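Where Do Rings Come From? My Term Project on Table Finishes and Coffee

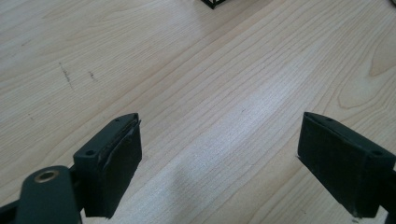 I picked this topic because my roommate and I had a fight about a coaster. It was a small fight, but it went on for most of November, and by the end of it I wanted to know what a hot mug does to a wood table and whether it matters what you put on the wood first. My advisor, Ottmar Weidemann, said this was a perfectly good question for the materials elective as long as I stopped calling it "the coaster thing" in my proposal. So, officially, this is a report on water and heat marks in clear wood finishes. I started by looking hard at tabletops everywhere I went, and pale wood turned out to be a great place to begin, with its fine, close grain lines and a finish smooth enough to throw back a band of light. Two little dark scuffs on wood like that jump right out at you, while the fainter specks get lost in the grain. A white ring can hide the same way if you look at it from the wrong side, and that gave me my whole method for scoring.

What I already knew

Not a lot! I knew that rings come in white and dark. From my reading I learned that white marks are usually moisture that got into the finish and stayed there, and dark ones mean the water made it down into the wood itself, often with some iron or tannin business going on. White ones can sometimes be fixed with gentle heat or a bit of oil. Dark ones mostly need sanding, or bleach if you are brave. I also learned that people on home repair forums will recommend mayonnaise for this with total confidence. I did try the mayonnaise. More on that later.

The finishes

I used four, and I'm going to call them by the names on my sample labels so this section doesn't turn into an ad. Sinby is a water-based clear coat. Zosetti is a hardening oil that you wipe on and wipe off. Albers is a paste wax, very nice smell. Farker is an old-fashioned shellac that I mixed from flakes, and I am still finding flakes in my backpack. Every finish went on the same batch of maple offcuts from the campus wood shop, sanded to the same grit and left to cure on a shelf for 67 days. I wanted to wait less. Rüdiger Haberkorn, who runs the shop, looked at my schedule and told me I would be testing how impatient I was, so I waited.

The samples

I ended up with 914 test spots. That sounds like a lot of wood, but each spot is only as wide as the bottom of a shot glass, so you can fit plenty on one board if you draw the grid carefully. I did not draw the first grid carefully. Those boards became practice boards, and they aren't in the total.

Each spot got one of three treatments: a cold wet glass, a hot wet glass, or a hot dry glass. I left them on for different lengths of time, from a couple of minutes up to overnight. The overnight ones were set up late and scored at 7 in the morning, when the low light comes in sideways through the shop windows. I had been scoring under the ceiling lights before that and missing half the marks. If the light bounces straight back at you, everything looks clean. Step to the side, get down low, and there's your ring. After the first week I threw out my old scores and did everything over with a desk lamp held off to one side (sorry to everyone who was trying to use that bench).

What happened

The shellac lost, and it lost fast. Hot wet glasses left white marks on Farker in just a few minutes, and the overnight ones went cloudy right across the spot. I had read this would happen, but it was still pretty dramatic in person. On the plus side, shellac was the easiest one to repair. A wipe with alcohol softened the surface and most of the cloudiness went away.

Albers, the wax, marked almost as easily, but the marks were weird. They were more like dull patches than rings, and a lot of them buffed out with a cloth. The ones that didn't buff out were the overnight wet ones, where the wood underneath had gone a bit rough. Wax looks lovely and I'd put it on a bookshelf. I wouldn't put it under my breakfast.

Zosetti was somewhere in the middle. Short contact did nothing I could see. Long hot contact left faint rings — very faint, the kind you argue about — and a second coat of oil covered nearly all of them.

Sinby did best overall. The cold glasses never marked it, and the hot ones only did after hours. But when it did mark, I couldn't get the mark out with anything I had. Heat, oil, alcohol, all no good. To fix it you'd have to sand the spot and recoat it, and then you can see the patch.

The mayonnaise

It worked a little on the wax and the shellac. Plain vegetable oil did just as well and didn't make the shop smell like a sandwich. I'd skip it.

Problems

My biggest problem was temperature. I filled the hot glasses from an electric kettle, and by the time I got to the end of a row the water had cooled off. I switched the order halfway through so the same finish wasn't always last, but I should have done that from day one. I also only used maple. Oak has big open pores and lots of tannin, so I'd expect more dark marks there, and I can't say anything about that from my own boards.

The other problem was me. I did all the scoring, and I knew which finish was which. Ottmar suggested having a second person score 2 boards without the labels, and Rüdiger did it over a lunch break. We agreed on the strong marks and disagreed on plenty of the faint ones. He was tougher on the oil than I was. I think I just liked the oil.

Cost

The department gives each project a point budget for supplies and shop time, 3000 points for the term, and I used all of it. Most went to shop time. If you do something like this, book the bench in short blocks, because the long blocks charge you for the hours when your boards are just sitting there with glasses on them.

What I'd do next

I'd like to try the same grid on oak and walnut, and I'd like a hot plate with a real thermostat. I'd also like to test old finishes, since most people's tables have been through years of wiping and elbows and sun, and my boards were practically new. Ottmar has an old desk he says I can experiment on, as long as I stay on the underside.

As for the coaster, my roommate read a draft of this and bought a set of four.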